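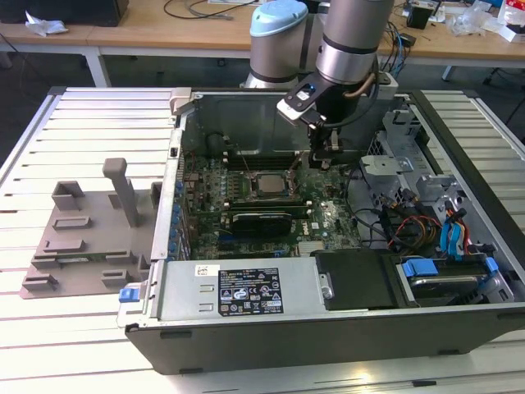

An open desktop tower on the workbench

Grants > Community Learning > Grumia > Progress Updates

Hi all, time for the March update on the Grumia evening classes, and I'm happy to say it's mostly good news (with one annoying bit about the heating, sorry).

The Thursday sewing class filled up so fast that we split it into 2 groups. The early group is working on hems and zippers, and the later one wanted to jump straight to curtains, so curtains it is! Bread baking is going great too. Conversation Spanish is slower. People love it when they come, but the 6 p.m. start is rough on anyone with little kids, so next term we're trying it an hour later.

Money: we've spent $2000 of the Hlongwane grant so far, nearly all of it on room rent and fabric. Another $200 went to flyers, which I'd call well spent because the laundromat ones brought in people I'd never met before. I haven't touched the supplies line for the garden course, and I'd like to move it to childcare if that's okay with you. Can you let me know before the next term starts?

Now the heating. Our room in the Skollel building was freezing for 3 evenings and we had to cancel pottery on one of them. The landlord says the part is ordered. I've asked Zelto if we can borrow their upstairs room until it's sorted, and I'm waiting to hear back.

Sign-up sheets and receipts are in the shared folder as usual. More next month!

3 comments | 2 shares

Contact Grumia | Back to top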